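Tuesday, December 10, 2019

Lost at Cormier by 13, and I had the best seat in the gym for it, which is to say the end of the bench next to the water cooler. I got in with 2 minutes left. In that time I took one shot, committed one foul and was called "buddy" by a referee who looked younger than my shoes.

Jaxon Simard had the kind of night he has. The local paper says he needs 149 points to catch the school record of 1,177, and ever since that ran, everybody in the stands does arithmetic out loud. His mother has it on an index card. I have scored nine points this season and could keep mine on a stamp.

Coach MacPherson gave us the bus speech on the way home. He stood in the aisle and held on to two seat backs and said defense is a decision. Then we hit the railroad tracks and he sat down on Hưng Triệu, who took it as a charge and asked for the call. I laughed so hard I got assigned the ball rack for the rest of the week.

The recruiter from Esine was there again, in the same gray jacket. He writes when Jaxon dribbles and he stops writing when anyone else does. During my two minutes he went to get popcorn. I don't hold it against him. It's pretty good popcorn.
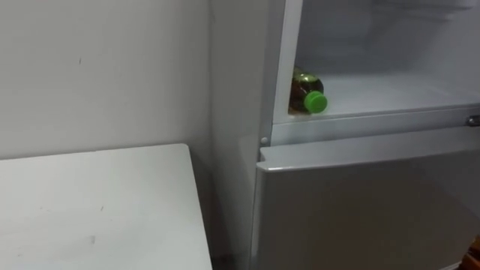 Got home after ten and ate cereal standing up. Dad wanted to know how I played and I said briefly. He played for Dwight Beaulieu back when the gym had a stage at one end, and he says Beaulieu never used more than seven guys, so I should be glad to be tenth. I've been turning that over for an hour and I still can't find the part that's supposed to cheer me up.

Knee is sore, though I'm not sure from what. Sitting, probably. Practice tomorrow at six in the morning, free throws until we each make 20 in a row, so I'll be late for chemistry again — possibly late for graduation. Need to wash the away jersey and find my other sock.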